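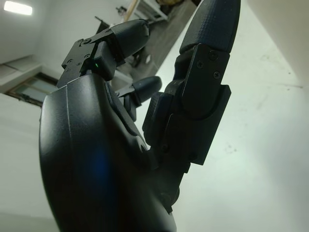
Ruwan Samarakoon

Posted August 2022 | 1 min read

Ticket 188: Eltau headset drops signal during calibration
Status: open

Reported by Farzana Roy. The headband reads fine at rest, then channel 4 goes flat partway through calibration. She wants to know if the Flultex firmware update fixes it. The release notes say "improved signal confidence," and I have no idea what that means.

Installed the update anyway. Channel 4 still went flat. The app now shows a green check next to it, so I guess that's the confidence part.

Swapped the electrode. No change. Swapped the cable with the one from Chang-ho Sung's unit and got 19 clean runs, then a dropout on the next one. I wouldn't call that a fix, and I've asked support to stop calling it one.

Vendor reply: user should "relax and focus." Farzana was reading email. A flat line at zero isn't a mood.

Next: log raw output with the app closed, 40 runs, both cables. If the dropout shows up there too, the app is off the hook and it goes back as a hardware return. Leaving this open until I see the raw files.

Filed under: Neurotech, Wearables, Known Issues

© Skoria Support Desk | Contact us | Back to top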